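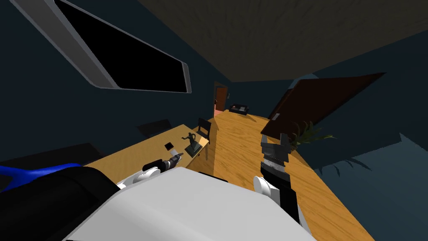
Brullik paper trimmer, my review

I make cards since five years and until February I cut everything with scissors and a ruler. Then I bought the Brullik trimmer from the Karam shop, and I use it almost every evening now.

The cut is very clean on thin card. With card of 253 grams I must pull the blade two times, and the second time it can leave a small fluffy edge. The measuring lines are easy to read, but they are printed only on the left side, this is a pity. I have changed the blade once and it took me a while, the little cover is stiff!

For square cards I am happy with it. For glitter paper I would keep the old scissors.

Rima Issa, 8th August

11 comments | 5 shares

Sign up for our newsletter and never miss a post. No thanks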